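How Stitches Hold Skin Together

Skin is the largest organ of the body. It keeps water in and germs out. When it is cut, the two edges of the cut are called the wound edges, and the gap between them has to close before the skin can do its job again.

A small cut closes without help. Blood thickens into a clot, the clot dries into a scab, and new skin grows underneath. A long or deep cut heals better if its edges are held together while this happens. A stitch does the holding. The medical word for a stitch, and for the thread it is made with, is suture (say "SOO-cher").

The needle

A sewing needle for clothes is usually straight. A needle for skin is usually curved, like part of a circle. Skin cannot be turned over and sewn from the back, so the needle must go in on one side of the cut, pass underneath, and come out on the other side. A curved needle does this when it is turned, in the same way that your hand turns when you open a door with a round knob.

The tools

Surgeons do not usually hold the needle in their fingers. They use a needle driver, a tool with small jaws at the end. The jaws often have fine ridges, called serrations, which stop the needle from slipping. A second tool, called a grasper or forceps, can hold the thread or lift the edge of the skin.

Practice

Stitching is practised many times before it is done on a patient. The practice material is called a pad or practice tissue. It is shaped and coloured to be something like the real thing, and it may be marked with red to look like a wound. 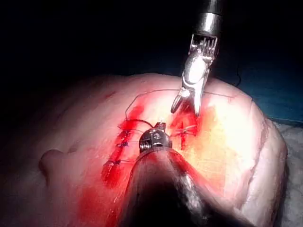
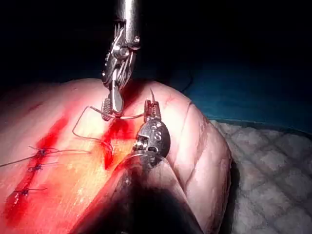

Making one stitch

A simple stitch has 4 stages.

1. The needle goes into the skin a short distance from the cut.
2. It passes under the cut and comes out at the same distance on the far side.
3. The thread is pulled through until only a short tail is left.
4. The thread is tied in a knot and the ends are trimmed.

The distances on each side should match. If they do not, one edge sits higher than the other and the scar may be uneven. The knot should be firm but not tight. Thread that is too tight squeezes the skin, and less blood reaches the edges.

Taking stitches out

Some thread dissolves in the body and does not need to be removed. Other thread is snipped and pulled out by a nurse or doctor when the wound has closed. The time depends on where the wound is. Stitches in the face come out sooner than stitches over a knee, where the skin bends and stretches all day.

Words to know

Incision: a cut made on purpose with a sharp tool.
Suture: a stitch, or the thread used for it.
Tissue: a group of cells that do the same kind of work.
Wound edges: the two sides of a cut.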